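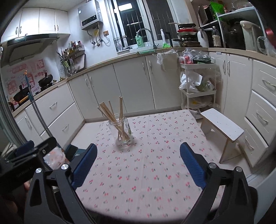

A household needs as many chopsticks as it has mouths, and two more for the pot, and everything past that is sentiment. I-hsuan Hsiao wrote this in the margin of a student's kitchen plan, in pencil, and the student kept the sentiment and lost the plan. We have used the remark to open this chapter ever since, partly for its arithmetic and partly for the argument it starts in every class.

Chapter 2
Things That Stand in Jars

In Chapter 1 you drew your kitchen as it would look to a surveyor: walls, counters, doors, the window, the place where the floor slopes. You may have felt at the end of it that you understood the room. This chapter is about the objects that will spoil that feeling.

Large objects are easy. A wok goes on the stove or near it, and if you put it somewhere foolish your shoulder will tell you within the week. A rice cooker has a cord, and the cord decides. Small, thin, numerous objects have no such discipline. Chopsticks, skewers, spatulas, ladles, straws and the long spoon that came free with something will live anywhere they are put, and they will be put anywhere. Most kitchens settle the question by standing them in a jar.

The jar is a good answer. It takes up very little counter, it can be carried to the table in one hand, and it shows its contents to people who don't live in the house. Guests will open four drawers looking for a spoon before they ask you where the spoons are, and they will apologize to each drawer in turn. A jar on the table spares everyone this.

It also has faults, and you should know them before you fill one.

The first is height. A chopstick is longer than nearly every jar that ever held pickles, so the sticks lean out at whatever angles they please. A jar that is wide for its height lets them lean further. A jar that is narrow and light will tip over when the last person to choose pulls a pair from one side. In our tests at the Clornham teaching kitchen, the most dependable container was an old 800 ml preserving jar with a thick bottom, which beat a purpose-made Drestico utensil stand costing more than the lunch it was bought to serve. The stand is now used for pens.

The second is the bottom of the jar. Wooden sticks put away damp will drain downward, and a closed glass base has nowhere to send the water. Let them dry lying flat, or in a rack with holes under it, and put them in the jar afterward. If you tip the jar out once a month you will learn how well your household follows this instruction. Do it over the sink.

The third is a matter of which end goes up. Families hold firm views on this and have usually inherited them. With the eating ends up, every hand that goes into the jar brushes the part that goes in the mouth. With the eating ends down, those ends stand in whatever is at the bottom (see the second fault). This book recommends eating ends down in a clean, dry jar, and recommends also that you do not raise the subject at a wedding.
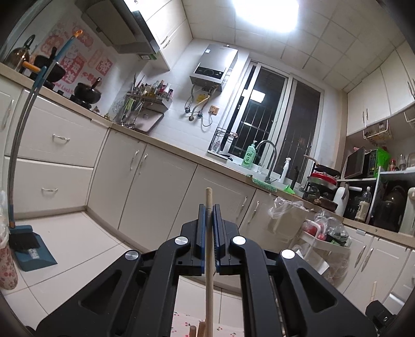 Once the eating sticks are settled, turn to the cooking tools, which follow a different rule. A thing used at the table can wait at the table. A thing used over heat should be within reach of the cook's free hand, because the other hand is holding a lid and has no plans to let go. Stand at your stove, hold an imaginary lid, and reach. Whatever you can touch without moving your feet is the first zone. Spatulas, ladles and the salt belong there. The melon baller does not, however fond of it you are.

You will find that the first zone is already full. It always is. Typical residents include a bottle of sauce with a finger's depth left in it, a second bottle of the same sauce opened by someone who didn't see the first, and a jar of something brown whose label has washed off. Drestico will sell you a rack for these. Before you buy it, read the section on duplicates on page 188, which may save you the price of the rack and will certainly cost you an afternoon.

Long-handled things that never touch food make up a third group, and they are treated badly in almost every kitchen. Brooms and mops are too tall for the cabinets, so they lean. They lean where the last sweep ended, and from there they slide, slowly, toward whoever is carrying soup. A hook costs very little. Put it on a stretch of wall where the handle won't cross a drawer, and hang the broom with its bristles clear of the floor so they keep their shape. Illamix, the storage catalog that half our students seem to receive without having asked for it, calls this "vertical thinking." We call it a hook.

What you will need for this chapter

Your plan from Chapter 1, or a fresh copy if the first has been used as a coaster
A pencil
Every jar, mug and can in your kitchen that currently has something standing in it
A towel large enough to lay the contents on

Before you read on

Empty one jar onto the towel. Pair what can be paired. Set the leftovers to one side and resist the belief that their partners are about to return; a single chopstick makes a decent plant stake and an excellent tool for clearing the groove around a sink. Then write down, without looking anything up, how many pairs your household used at its last full meal. Keep the figure. We will ask for it again in Section 2.1, where Hsiao's rule is applied to real kitchens and several families stop speaking to us.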